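June
Speaker notes, Cuesta reading room, for the evening at Trelinell

Start when people have their coffee. Say good evening, thank Trelinell for the invitation. Speak slowly, the microphone in this hall has an echo.

My subject tonight is tables. When we opened the reading room in Cuesta, we spent months on the shelves and the lamps, and we bought the tables in one afternoon. I would like to tell you what this afternoon cost us, and what we do differently today.

First, the room itself. It is long and narrow, with the windows on one short side. We have 26 seats. In the beginning there were six long tables, all the same, standing in rows like in a school. They looked very serious. People sat down at the ends, put their coats on the middle chairs, and each table for six was full with two persons.

(Pause. Ask who has done this with a coat. Raise my own hand.)

We tried signs. We tried to ask people kindly. Then we sold four of the long tables and bought smaller ones, and this changed the room in one week. Now we have 11 tables, and they are not all alike. I think this is the most useful thing I can say tonight, so I say it early, in case somebody must catch the bus.

About round tables. A round table has no head and no end. Two strangers can share it without looking straight into each other's face, because they can turn the chair a little. The center leg matters more than I expected. With four legs, somebody always has a leg between the knees. With one center leg you can add a third chair when a friend comes. The disadvantage is with large newspapers and maps – the corners hang over the edge.

About color. White tops are good for reading, the light from the lamp comes back to the page. But white next to white next to white feels like a clinic, and it shows every ring from a cup. We mix. A white round table stands well beside something in dark brown wood, and the eye finds the edge of each one easily. Some of our older readers told us they notice this when they put down a glass.
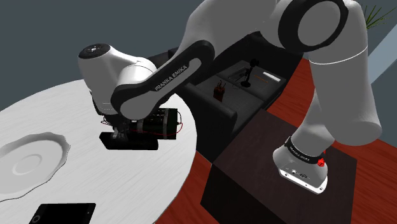

Vallutow wrote back to us that they would never mix, and that a room with different tables looks to them like a flea market. They bought everything from one series and they are happy with it. I read this to you because it is a fair opinion, and their reading room is more elegant than ours. They have also a budget for it. If you buy in one go, one series is simpler to repair and to replace. If you buy little by little, as we must, the series will be discontinued before you have finished.

About height. Please measure. Our first low tables were meant for magazines, but people put their laptops on them and sat bent like a question mark. A side table should be close to the height of the armrest beside it. For writing, the elbow should rest without lifting the shoulder. We carried a cushion and a measuring tape through the whole room for one morning, and it was the best morning of the project.

About chairs, only short. We chose the Mona, a plain chair with an open back. It stacks, but only in small piles. The felt under the feet falls off in winter, when the floor is cleaned more often. Buy the felt which is fixed with a screw.

(Drink water. If it is later than 8 o'clock, jump to the moving part.)

About moving furniture. Leave one table free that anybody may move. In our room it is a small one near the window. In the morning it stands in the sun, in the afternoon somebody has pulled it into the shade. We stopped putting it back. On our open evening we had more than 140 visitors, and this table went through the whole room and finished in the corridor with the cake on it.

About money. Second-hand is fine for wood, you can sand it. It is less fine for white coated tops, where a chip stays a chip. Look at the underside before you pay. Sit at it also, with your own book, for as long as the seller allows.

Questions now. Somebody will ask about electric sockets. Answer: on the wall side only, and never in the floor. The list of measurements lies at the door, please take one sheet for each house.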